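Home | Archive | Subscribe | Search this list
Filed under: Nursery Supplies / Loans and Returns

Subject: Re: Shared toy bins, February exchange

Dear members,

Thank you to those who have written regarding the mixed toy bins. Ms. Ravn's message is quoted here for members who joined after it was sent.

> From: Elínborg Ravn
> We have received 2 bins from the Morley store and would like to know
> how the contents should be sorted before they go to Pedora. Ours hold
> balls, cups, beads and hard plastic toys all together. Should the small
> items be bagged, or may they remain loose?
> E. Ravn

Small items may remain loose in the large gray bins, provided that the bin is not filled above half its depth. Balls and cups should be placed in first. Flat plastic toys should lie with the picture side up so that staff at the receiving center can identify them without emptying the bin.

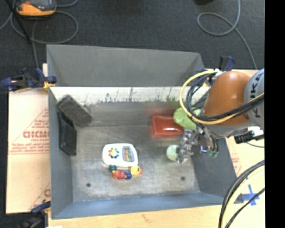 Gray bin with mixed toys, including a white toy with a ring of colored dots, a beaded toy and a pale green ball.

Beaded toys require separate attention. Please check each string for wear and wipe it with a damp cloth – soaking is not permitted. Any toy with a cracked edge is to be withdrawn and entered on the return sheet.

The Pedora center serves 26 families, and the present stock stands at around 900 items. Members are therefore asked to send no more than 200 items in any one exchange. Bins without a completed sheet will be held at the Morley store until the sheet arrives.

Questions concerning labels may be sent to me directly.

Sincerely,
Auður Þórarinsdóttir
Loans Office, Morley

2 comments | 0 shares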